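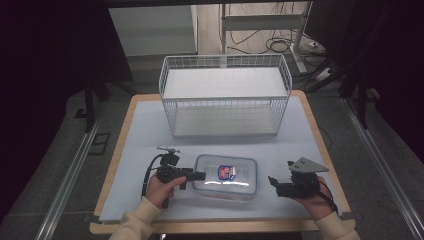 When can Morkik residents start speaking at the beginning of Town Council meetings instead of the end?

From the first meeting held after 6th July, when the new meeting rules take effect.

MORKIK TOWN COUNCIL MOVES PUBLIC COMMENT TO THE FRONT OF THE AGENDA

Morkik Town Council has voted to let the public speak while the public is still awake. Under rules adopted at its last regular meeting, the open comment period will move from the final item on the agenda to the first, right after roll call and the approval of the minutes.

For as long as the Town Clerk's records go back, residents who wanted to address the Council have had to sit through everything else first. That includes the consent calendar, the reports, the discussion of the reports and, at one memorable meeting in February, a very long exchange over whether the Sisden Road culvert is a culvert or a small bridge. (The Public Works Department considers it a culvert. The Council has agreed to consider it a culvert. The residents of Sisden Road have their own views and are now welcome to share them early in the evening.)

The change follows a mail-in survey sent out with the water bills. The Town received 1290 completed forms, a response that surprised the Clerk's office, which had set aside one tray for them. Moving public comment was the most requested change. Better microphones came next. A fair number of respondents used the space marked "Other" to ask about their water bills, and those forms have been passed to the Water Department.

What is changing

Anyone who lives, works or owns property in Morkik may speak during open comment. Each speaker will have four minutes. The old rule allowed "a reasonable time," and the Council's experience is that people differ on what that means, council members included.

Speakers can sign up on the sheet by the chamber door until the meeting is called to order. They can also sign up through the Town website or by calling the Clerk's office before it closes on the day of the meeting. Giving a topic is helpful but optional. "Various" has been a popular choice over the years and will still be accepted.

Meetings will now end by 10 p.m. unless two-thirds of the members present vote to keep going. Any business left over will go to the top of the next agenda, after open comment. The Council notes that it has given itself a bedtime and intends to keep to it - at least through the trial period.

Comments on items that require a public hearing, such as zoning changes and the annual budget, will still be taken when those hearings are opened. State law is particular about this. A resident who wants to speak about a rezoning should wait for the hearing so the remarks become part of its record, and the Clerk will say so at the start of each meeting.

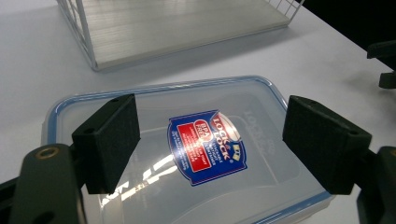
Council members will not debate with speakers during open comment. They may ask a short question to clear something up, and the Council President has been given the job of deciding what counts as short. Where a speaker raises something that needs an answer, staff will reply in writing, and the reply will be attached to the minutes of the next meeting so that other people with the same question can find it.

Microphones and getting there

The Council also approved the purchase of new microphones for the dais and the speaker's stand. The present system picks up the ventilation very well. Staff from neighboring Dolico, which replaced its own equipment recently, let the Town borrow a set for an evening, and residents watching from home wrote in to say they could hear the motions. The new equipment will be paid for out of the existing communications budget.

Meetings will continue to be held in the Council chamber at Town Hall, 2 Wan Street. The front entrance is unlocked half an hour before each meeting. The step-free entrance is on the parking lot side, and the bell there now rings somewhere a person can hear it. Residents who need an interpreter, large-print materials or a hearing device should contact the Clerk's office ahead of time.

What happens next

The rules have been adopted for a one-year trial. At the end of it, the Clerk will report on how many people spoke, how often meetings ran over and what residents thought of the arrangement. The Council will then hold a vote on whether to make the rules permanent, with public comment beforehand, naturally near the start.

Written comments remain welcome for those who would prefer to spend the evening at home. They may be mailed, dropped in the slot at Town Hall or sent through the website, and must arrive by noon on the day of the meeting to be included in the members' packets. The slot is the one marked "Council." The one beside it is for parking fines, and money placed in the wrong slot does reach the right office in the end - almost 10 days later, in the most recent case.

The full text of the new meeting rules is available on the Town website and at the Clerk's counter. Paper copies are free.

Media inquiries: Office of the Town Clerk, Morkik Town Hall, during regular business hours. Reporters who have covered the Council under the old rules are asked to note the new order of business and may wish to arrive on time.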